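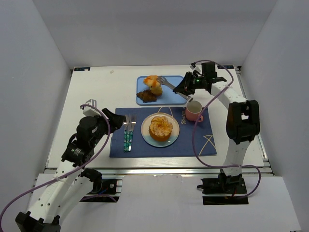
FOOD AND MANNERS, Unit 4: How the Table Got Its Rules
Instructor: Estela Orellana
Handout for the second session, September 2025

Read this before class. Reading it during class is a tradition I can't seem to kill, but I do notice.

1. Where we left off

Last time we had people eating from shared dishes with a spoon, a knife they brought from home, and their fingers. The personal knife is the part to hold on to. A guest walked in with a blade on his belt, cut his meat with it, picked his teeth with it, and walked out again. Most of what we call table manners in Europe starts as an effort to make that evening less alarming.

2. The fork, slowly

Forks for serving and carving are old. Forks for putting food in your own mouth took much longer to catch on, and spread north and west from Italy over several centuries. Early users were called vain, fussy and in some sermons worse than that. The English held out well into the 1600s and were proud of it.

Things to watch for in the reading:
Who gets laughed at, the person with the fork or the person without one? Mark the page where it flips.
Early table forks often had two tines. Try eating peas with that in mind.
The curve and the extra tines came later, and with them the habit of scooping.

3. The knife goes blunt

Once the fork was holding the meat, the knife no longer needed a point. The usual story credits Cardinal Richelieu, who is said to have been disgusted by a guest's tooth-picking and had the tips ground down. It's a lovely story. Please don't put it in your paper as a fact. Louis XIV's ban on pointed knives, in 1669, is on firmer ground.
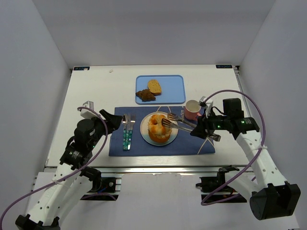 The blunt knife had an odd result in the American colonies. One popular account says that round-tipped knives arrived before forks did, so people steadied food with a spoon, cut, then switched hands to eat. That would explain the American zigzag, which visitors still find exhausting to watch. Fuseini Kpodo will argue against this account in the discussion section, and he enjoys it, so come prepared.

4. Left, right, and who decided

The fork goes on the left and the knife on the right, blade facing the plate. Etiquette books of the 1800s present this as a law of nature. By then a formal table might also include tools for fish, oysters, fruit and ice cream, and a nervous guest could buy a book to get through dinner. The people selling the silver did not mind.

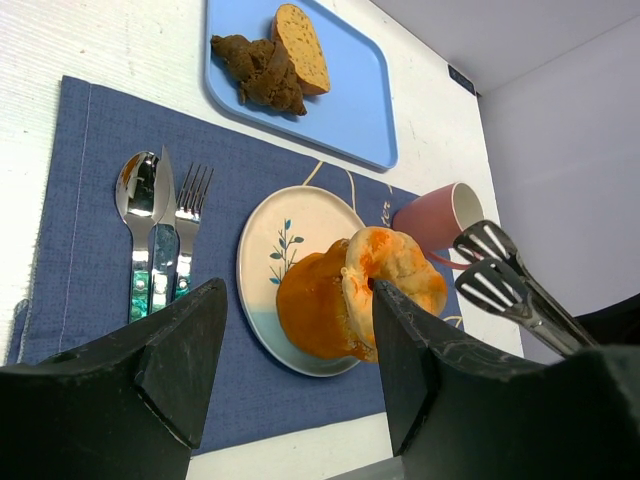 5. For next time

Read the Çetinkaya chapter on etiquette books, up to the section on napkins. Skip the appendix unless you have trouble sleeping.

Write 500 words on one rule you were taught at home. Say who taught it, what happened when you broke it, and whether you can find it in print before 1900. "My grandmother said so" is a source, but it can't be the only one.

Papers go in the box outside Latlow 258. The box outside 73 belongs to Geology.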